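Door Cell Setup and Upkeep: Frequently Asked Questions
Last revised Jun 24, 2020. Maintained by Sabina Michalík and Dušan Zeman.

What does this page cover?
The two-arm door cell only, in its simulated form. The physical Vikent cell has its own page and its own fault list.

Which arm works the knob?
The left arm by default. The right arm is parked clear of the door. To swap the roles, change the lead arm in the cell file and reload. Do not swap them while a run is paused — the planner keeps the old park pose until the next reload.

How do I check the approach pose after a reload?
Step the run to the approach point and stop it before the fingers close. Look through the head view. The left fingers should point at the knob with a small gap left, and the right gripper should stand well away from the door.
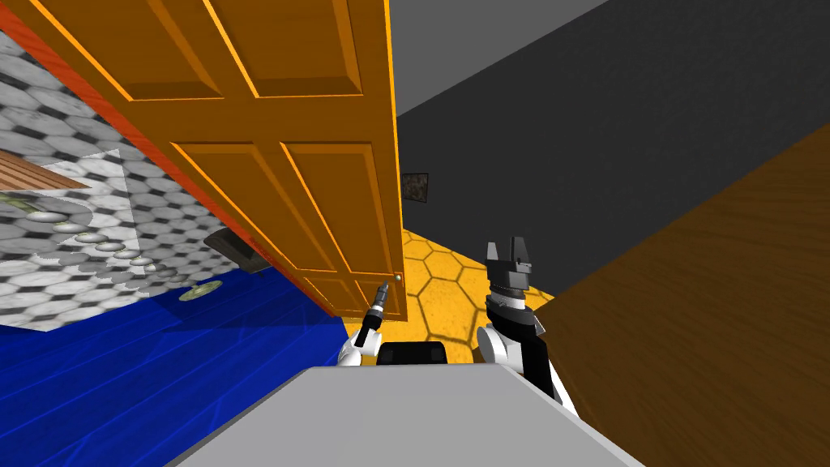 Head view, left gripper just short of the knob, right gripper held clear.

The head view is tilted. Is that a fault?
No. The view follows the head joint, and the saved pose for this cell has roll in it. If the tilt differs between two reloads of the same cell file, report it to Dušan Mikuš.

The fingers pass through the knob. What is wrong?
In most cases the contact shape was not rebuilt after the door model was changed. Rebuild it from the Trideck menu, then reload. If the fingers still pass through, check that the physics rate is set to 500 Hz. Lower rates will miss the contact on a fast approach.

The door swings without being touched.
Hinge friction is at zero. This happens when a door is brought in from the Irnex library, which does not store friction values. Copy the value from the last good cell file.

Can I change the wall and floor finishes?
Yes. Tile, plank and paint finishes have no effect on contact. They do affect the vision check, so run the full set of 1,191 start poses again after any change. Allow nearly 30 minutes.

How often should the arms be zeroed?
Every reload zeroes them. If a joint reads off zero after that, the offset table is out of date. Valentina Lagos keeps the current one.

The run stops with a reach error.
The base is too far from the door. Move it in small steps and retry. After three failed tries, go back to the saved base position and check the door scale.

Where do log files go?
To the run folder, under the cell name. Logs are cleared at the start of July. Copy out anything you need before then.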